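スキマヴレイの夜明け

「出た! 出たよ、発売日!」

ヘリュ・ハントが階段を駆け上がってきたとき、わたしはちょうどカップ麺にお湯を注いだところだった。三分待てと言っても聞くような人ではない。ヘリュは片手にスマホ、もう片手になぜか長ねぎを持ったまま(買い物の途中だったらしい)、わたしの机の横に立って画面を突き出した。

『スキマヴレイ リマスター版、九月に発売決定』

その一行を、わたしは四回読んだ。四回読んで、それから立ち上がって、椅子を倒した。

スキマヴレイ! あのスキマヴレイだ。わたしが十一歳の夏に、従兄の部屋の床に寝そべって、背中に畳の跡をつけながら遊んだRPG。船が空を行き、島がゆっくり沈んでいき、町の人が毎日ちょっとずつ違うことを言う、あのとんでもないゲーム。セーブ箇所が少なすぎると怒られ、戦闘が長すぎると怒られ、それでも終わりまでたどり着いた人はみんな、目の奥に同じ光を持っている。

「チニェレ、泣いてる?」

「泣いてない。湯気」

麺はもうのびていた。どうでもよかった。

わたしたちの会社はエセッティという。古いゲームを今の機械で動くようにする、小さな移植の会社だ。といっても、スキマヴレイの仕事をもらったのはうちではない。発表文の下のほうに、開発はオヘダと書いてあった。隣の市にある、うちよりずっと大きなスタジオだ。

「くやしくないの?」とヘリュが聞いた。

くやしい。もちろんくやしい。でも、それより先にうれしさが来てしまったのだから仕方がない。オヘダの人たちは『トゥリッツ』の移植をやったところだ。あの雨の音を、原作のまま残してくれたところだ。あそこなら大丈夫だと思ったし、大丈夫でなかったら手紙を書こうと思った。長いやつを。

ところが、その日の夕方に電話が鳴ったのである。

「チニェレ・バコさんですか。オヘダのトリニダード・ペレイラと申します」

声の低い、ゆっくり話す人だった。わたしは受話器を持ったまま、意味もなく背すじをのばした。

「以前、スキマヴレイの『沈む島の台詞一覧』というページを作っていらっしゃいましたよね」

作っていた。十代の終わりに、大学ノート何冊分も書き写した台詞を、ひと冬かけて打ち込んだページだ。背景が紺色で、文字が黄色で、今見ると目がちかちかする。まだ残っていることさえ忘れていた。

「じつは、原版の台本が一部見つからないんです。ゲームの中の文章は取り出せたんですが、どの日に誰が言うのかという条件が、どうしても合わない箇所がありまして。あなたのページには、それが全部載っている」

「全部ではないです」とわたしは言った。言わなければいいのに、こういうとき黙っていられない。「灯台守の、最後の日の台詞だけ、見られなかったんです。何度やっても、灯台に着く前に島が沈んでしまって」

電話の向こうで、ペレイラさんが小さく笑った。

「見に来ませんか」

オヘダのスタジオは、もとは製糸工場だったという煉瓦の建物の二階にあった。廊下には歴代の作品のポスターが貼ってあって、わたしはいちいち立ち止まるものだから、迎えに来てくれたセレステ・スニガさんを困らせた。セレステさんは背景の担当で、髪に鉛筆を二本さしていた。

「これ、前のほうが好きでした?」とセレステさんが聞いたのは、新旧の画面を並べて見せてくれたときだ。左が昔の島。右が新しい島。

わたしは、すぐには答えられなかった。新しい島には、石垣の隙間に草が生えていた。洗濯物に影があった。あの頃、粗い四角の集まりでしかなかったパン屋の看板に、ちゃんとパンの絵が描いてあった。そして驚いたことに、それは全部、わたしが十一歳のときに見ていたものだったのだ。画面にはなかったのに、頭の中では見えていたもの!

「知ってました」とわたしはやっと言った。「この看板、知ってました」

セレステさんは鉛筆を一本抜いて、何も言わずにまたさした。耳が赤くなっていたので、たぶん喜んでくれたのだと思う。

それから三週間、わたしは夜になるとノートを広げた。実家から送ってもらった箱の中に、当時の大学ノートがそっくり残っていたのだ。余白には攻略と関係のないことがたくさん書いてある。「しおパン食べた」「いとこ、寝た」「船の曲、口笛むずかしい」。肝心の台詞はその間に、鉛筆で、ひらがな多めで書いてある。母はよくこれを捨てずにいてくれた。

オヘダから届いた表には、行が4000あった。条件の合わない箇所は125。わたしはそれを上から順に、ノートと突き合わせていった。市場の娘が魚の値段の話をするのは、雨の翌日だけ。猫が桟橋にいる日は、船大工が歌をうたう。書き写しながら、口がひとりでに台詞を言う。自分でも気味が悪いくらい覚えていた。

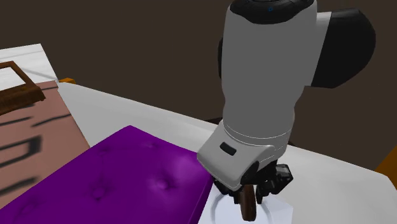
船大工といえば、スキマヴレイの造船所を忘れるわけにはいかない。序盤は木槌の音しかしないのに、島が半分沈んだころになると、奥の扉が開いて古代の工房に入れるようになる。あそこの曲がいいのだ、低い音がずっと鳴っていて、その上に鈴のような音が一つずつ落ちてくる。工房の主は「腕」と呼ばれる機械で、台詞は一言もない。子どものわたしはそれを、白くて丸みのある太い腕が上から白い台へ降りてくるところとして思い描いていた。関節は黒くつやつやで、そこに小さな青い点が一つ。手首のところで少し細くなって、色もいくらか灰色がかる。ノートの余白にもその絵があり、矢印を引いて「あおいのは目」と書いてあった。

わたしはその頁を写して、セレステさんに送った。返事は夜中に来た。「目、採用していいですか」。いいに決まっている! わたしは布団の中で足をばたばたさせた。

条件の穴は一つずつふさがっていった。残り40になった晩にヘリュが差し入れのみかんを持ってきて、そのまま床に座って手伝ってくれた。ヘリュは猫の台詞の担当になりたがった。猫の台詞は「にゃ」しかないのに、どの日の「にゃ」かで譲らないものだから、そこだけで一時間かかった。

そして最後に、灯台守が残った。

原作で脚本を書いたホセフィナ・ドミンゲスさんが、オヘダに来てくれることになった。もう七十を過ぎていて、杖をついて、赤い靴をはいていた。わたしは挨拶の言葉を一晩考えていったのに、口から出たのは「船の曲が好きです」だった。脚本の人に! ドミンゲスさんは声を立てて笑った。

「わたしも好きよ。あれが先にできて、話はあとから書いたの」

ペレイラさんが、取り出した文章の中から灯台守の台詞を画面に出した。最後の日の、たった一行。条件の欄は空白だった。

「どうすれば見られたんですか」とわたしは聞いた。「船を全部強化しても、近道を使っても、間に合わなかったんです。200時間やりました」

ドミンゲスさんは画面をしばらく見て、それからこちらを向いた。

「前の日に、灯台に泊まるの」

「え」

「急いで行くんじゃないのよ。前の晩に訪ねていって、灯台守にお茶をもらって、そのまま泊まればいい。朝になったら、あの人が話しかけてくる」

わたしは口を開けたまま、セレステさんを見た。セレステさんも口を開けていた。前の晩といえば、誰もが本土に戻って装備を買い込む晩である。灯台にベッドがあることは知っていた。ノートにも書いてあった。「とうだい ベッドある ねるひまない」。

ペレイラさんが、空白だった欄に条件を打ち込んだ。テスト用の部屋を少し暗くして、みんなで画面の前に集まった。コントローラーを渡されて、わたしは手の汗をズボンで拭いた。

夜の灯台。お茶の湯気。新しくなった海は、遠くのほうで月を細かく砕いていた。わたしはベッドのそばに立ち、ボタンを押した。画面が暗くなり、波の音だけになって、それからゆっくり、窓が明るくなった。

灯台守が振り向いた。

『おはよう。よく眠れたかい。船が来るまで、もう少しここにいなさい』

船の曲が鳴りはじめた。ドミンゲスさんが隣で小さく口笛を吹いていて、それがとても上手だった。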